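The letter from Flilberg came on a Friday, and Gilles Lecomte read it standing up, as he did with anything that asked him for money. It promised him a share in a well. The well was in Asow, it had cured gout and bad eyesight, and for 1,644 pounds he could own a ninth part of it for life.

"Whose life?" he said to the dog.

He had been to Asow once. He remembered a car park, a shut café and a field that smelled of onions. If there had been a miracle under it, the people there had kept very quiet, and they hadn't looked like people who kept quiet about anything.

Still, he put the letter behind the clock. A man who truly didn't believe would have burned it, and he knew that, and it annoyed him all through supper.

By nine he had his coat on. The lane to the Garnum house was black, and he went along it telling himself he only wanted to borrow a ladder. 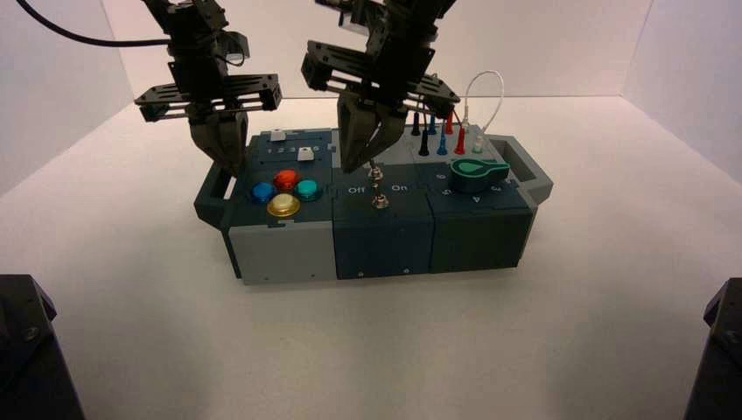
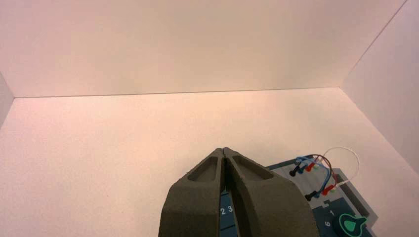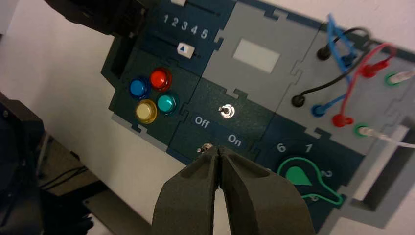

Ye-seo Min told him at the door that she'd had the same letter in May, only hers had been for a quarter of the well, and cheaper, and she had sent them three questions about the water and got back a very nice calendar.

"Did you pay?" he asked.

She looked past him at the lane. Then she asked if he wanted the ladder or not.

He carried it home on his shoulder. It was heavier than he liked, and twice he stopped to change sides and look at the sky - plenty of stars, none of them doing anything. His eyes were no worse than last year. His foot, now he thought of it, did hurt a little.

The dog was asleep when he got in. He leaned the ladder in the hall and went to look behind the clock.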